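Family & Home > Single Parents > Money and Everyday Life
6 min read

Moving to a smaller place with two kids, and who pays for the school bus now?

kekeli_a
Hello everyone. I am reading here since May but this is my first thread, so please be patient with me. English is my third language and I write slowly.

I separated last year. I have a son of 13 and a daughter of 5. We stayed in the old house in Grasley until now, but the rent is too much for one salary, and I found an apartment in Nollport. It is on the second floor, two bedrooms, and the landlord seems decent. The rent is 390 less each month, so you understand why I said yes quickly.

The problem is the school. My son does not want to change. He has his friends and his band there (he plays trombone, the neighbors will love us). From Nollport the bus to his school costs 761 for the school year, and the district does not pay because it was my decision to move outside the zone. His father says the same: "You moved, you pay." In our agreement it is written that we share "school costs" in half, but the bus is not mentioned by name.

Would you ask for half? Or change the school and finish the discussion? I would like to hear from people who did one or the other.

Kekeli Ackah

samonte_j
Welcome, Kekeli. I would ask for half, and in writing. If the paper says school costs, then a bus to school is a school cost in my opinion. When my ex and I had the same kind of fight it was over a rented clarinet, and the mediator needed maybe two minutes for it.

Do not do it by text message at eleven in the evening. I have done this and I do not recommend it.

Lacson_MA
I see it differently, sorry. The father has a point. If he had moved and then sent you a bill for transportation, how would you feel? You are saving 390 every month. The bus is paid after two months and you are still ahead.

I am not saying he is a nice man. I only say that a fight costs also something, and the children hear more than we think.

samonte_j
Mark Anthony, with respect, she is not saving 390. She is not spending 390 that she did not have. This is a big difference when you are the one who buys the groceries.

Lacson_MA
Fair. I still would not go to war for half of a bus.

aiguo.su
I was the one who changed the school, so I can tell you how it was for us. My daughter was twelve. She was angry with me until winter, she ate dinner with headphones, and then she found one friend and it became better. Today she says that she likes the new school more, but she also says that she will never forgive me for the first months, and I believe both things.

If your son has a band and good friends, I would keep him there at least until he finishes this level. So much is already changing for him. Some things should stay.

For your daughter it is much easier. At five they ask if the new place has a swing.

kekeli_a
Thank you all, I read everything twice. Aiguo, she asked exactly this. There is a swing.

Mark Anthony, I was a little hurt by your answer in the first hour and then I thought about it during the dishes. You are right that I do not want a war. But it is also true that he chose to have "school costs" in the paper, it was his sentence and his lawyer. I think I will ask one time, politely, and see.

khosravi_amir
One more thing to check before you write to him. Call the bus company and ask if it must be paid all at once. With us it was Uvari who ran the line and they let me pay by month when I asked, although the form said nothing about this. The woman on the phone was very kind, I only had to send the rental contract.

Also ask the school itself. Sometimes the office knows another family on the same road. My son went for one whole year in the car of a neighbor and I gave her gas money and too many cookies.

Lacson_MA
This is good advice. Better than mine.

aiguo.su
Kekeli, how is the apartment with space? We went from a house to two bedrooms also, and the kitchen was the hardest part for me. I had plates for twelve persons and a counter for a cutting board.

kekeli_a
The same! I gave the big Seidel pot to my sister and I almost cried, for a pot. I kept few plates, only what we use. My son sleeps in his own room, my daughter is with me, and the living room is also the office. It is tight but in the evening it is nice to hear everybody.

The chores are a new discussion. In the old house there was a dishwasher, now it is by hand, and my son thinks that this is against his rights. We made a list on the door. He washes on the evenings without band, I do the others, and the small one puts away the spoons.

khosravi_amir
We have the list too. Mine negotiated that whoever cooks does not wash, and then he began to cook. Mostly noodles, but I do not complain.

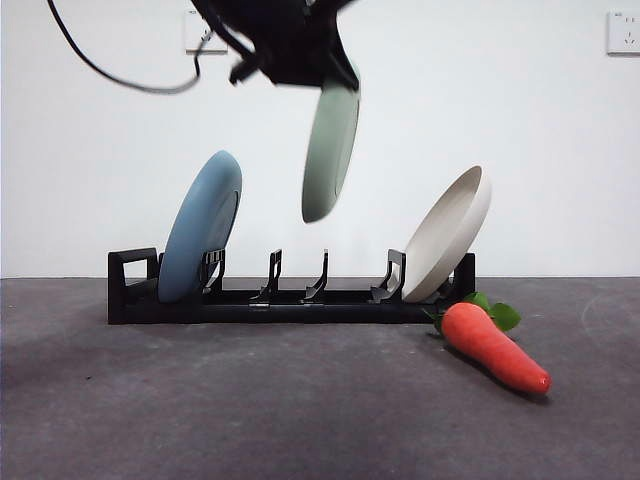
Green plate on its way into the dish rack.

samonte_j
My kids would trade chores like baseball cards. One trash for two bathrooms. I stopped to control it when I saw that the work was getting done.

Lacson_MA
I never did lists. I say "everybody up, ten minutes" and we all do something until the time is over. With a list there is always one who says it is not his evening.

aiguo.su
With my daughter the ten minutes became forty minutes of arguing. Every family is different, I suppose. I need the list.

kekeli_a
A small update, because I do not like threads that stop without telling how it went.

I wrote an email to his father in the morning, after coffee, four sentences. I put the line from the agreement and the price of the bus. He answered after some days that he will pay half for this school year, and that next year we must talk again. He was not friendly but he was correct, and this is enough for me.

The bus company is not the one Amirhossein had, but they also accept to be paid by month. So thank you for this.

samonte_j
Very good! Save that email in two places.

Lacson_MA
I am happy to be wrong. And "next year we must talk again" means you should write in spring and not in August, when everyone is nervous.

kekeli_a
I already put it in my calendar for May. We move in two weeks, and if somebody knows how to carry a trombone, a bunk bed and a fish tank to the second floor with no elevator, I am reading.

khosravi_amir
The fish tank goes last, and in your own car. Keep some of the old water in buckets with a lid, and do not feed them on the day before.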